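Antes de pedir presupuesto para un brazo robótico de mesa, conviene saber qué se está comprando. Spoiler: el brazo es la parte fácil.

# Cómo presupuestar una celda de manipulación pequeña sin llorar en enero

## 1. Escriba la tarea antes que la cifra

Una frase, con verbo. «Coger un objeto blando y soltarlo en un cuenco» sirve. «Explorar sinergias de automatización» sirve para pedir subvenciones, que es otro tutorial.

De esa frase sale casi todo: apertura de la pinza, alcance del brazo, tamaño del recinto. Si el objeto cede al apretarlo, pregunte por el control de fuerza y pida que se lo enseñen con algo suyo, no con el cubo de aluminio que el comercial lleva en el maletín.

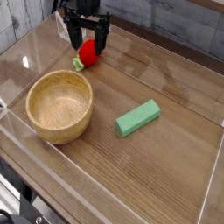
*Pinza de dos dedos sobre un objeto rojo y redondo, con el cuenco todavía vacío.*

## 2. Reparta el dinero en tres sobres

Nuestra partida para la celda Dauda, sin contar el brazo, fue de 3236 euros. Quedó así:

| Concepto | Euros |
|---|---|
| Pinza y dedos de repuesto (Dravon) | 1000 |
| Recinto, base y soportes (Anisow) | 1000 |
| Todo lo que se nos olvidó | 1236 |

La tercera línea es la más honrada del documento. Incluye cables, tornillería, portes y un segundo juego de paredes, porque el primero lo medimos con optimismo.

## 3. No racanee en el recinto

El acrílico transparente parece un lujo hasta que un tomate de peluche acaba debajo de un armario. Mida el recorrido completo de la muñeca, sume margen y encargue después. Pida también una muestra del material y póngala bajo sus propias luces: los reflejos salen gratis y vienen siempre.

Los objetos de prueba cuestan poco y se compran tarde. Apúntelos desde el principio, con formas y texturas distintas.

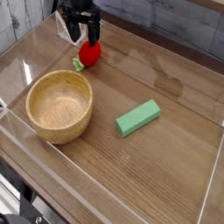

*Objeto de peluche rojo bajo la pinza; delante, el bloque verde menta y la pared de acrílico.*

## 4. Pregunte por los plazos de verdad

Nuladgate nos prometió los dedos «enseguida» y tardaron casi 30 días. Los de Dravon llegaron antes y por eso figuran en la tabla. Pida por escrito:

- plazo de entrega de los repuestos, además del equipo;
- precio de los dedos sueltos;
- quién paga el porte de una devolución;
- si el software caduca, y con qué factura revive.

## 5. Reserve horas

Montar, calibrar y repetir la misma maniobra hasta aborrecerla ocupa a una persona con sueldo. Esa persona no aparece en ningún catálogo. Póngala en la hoja de cálculo, aunque la cifra total se vuelva antipática.

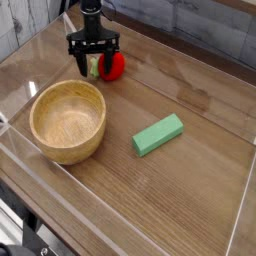
Adebayo Okoro comenta que él pediría dos pinzas desde el primer día, aunque hubiera que aplazar el recinto bueno: una celda parada por un dedo roto le parece el mueble más caro del taller. Se lo discuto en lo del recinto. En lo de las dos pinzas ya hemos pedido precio.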